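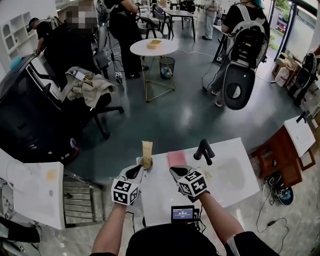

The white table and the round side table, during a workroom reset.

About Arum

Arum is a small training school for people who clean and reset shared workspaces. We teach the ordinary jobs: wiping down tables, clearing paper and cups, emptying wastebaskets, putting shelves back in order, and leaving a room so the next group can walk in and sit down.

Deepika Alva started Arum after running the evening shift at Whitcombe, an office building with three floors of rented desks. New hires there got a cart, a key and a list. Most of the list was one line long: "clean room." She began writing down what that meant, table by table, and those notes became our first course.

We have two teachers besides Deepika and take small groups, mostly people who are new to the work or coming back to it after a break.

What we teach

Our basic course runs for three weeks. The first week is all surfaces. Students learn to clear a table before wiping it, to work from the far side toward themselves, and to look at the top from a low angle when they think they have finished. White tables get a full session. They show every smudge, and some marks are stains that need a second pass with a different product. We would sooner have a student report a stain than scrub through the finish.

The second week is sorting. A used room is full of things that could be trash and things that could belong to someone. A paper cup on a table is an easy one if it's empty. A sheet of paper isn't, and neither is a sticky note. Our rule is that anything with writing on it stays unless it is already in the basket. Jackets left on chairs stay on the chairs. If the chair has to move, it moves with the jacket on it.
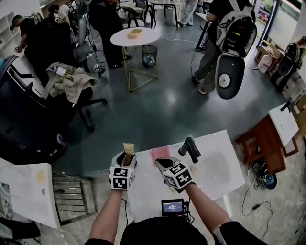 The third week is whole rooms. Students work in the same space at the same time, one on the shelves, another on the tables, and they have to stay out of each other's way. This is harder than it sounds. Shelves come first, then tables, then baskets, then the floor. Small side tables are the piece most often skipped, so we put them on the checklist by themselves. Wire and mesh baskets are checked for scraps caught in the sides after they're emptied.

We don't teach speed. It comes with repetition, and the sites we send people to would rather have a room finished than half done early.

Where we are

Our classroom is at 2563 Lunmont, on the ground floor. It's set up as a working room, with office chairs, shelving and tables of different sizes, and it gets used as one between classes. Please use the side door in the evening.

Who hires our students

Whitcombe still takes people from every group. Emico, which looks after meeting rooms and shared studios, has taken students since our second year and lets us visit its sites for the last day of the course. Other graduates work for themselves — usually a few small offices each, on a regular round.

Joining a course

The next basic course begins in June. No experience is needed. Wear dark clothes you don't mind getting bleach on, and closed shoes. Cloths, sponges, gloves and sprays are supplied, and you keep your own set of cloths at the end.

To ask about a place, call the office or stop by before class. Deepika answers most of the calls herself.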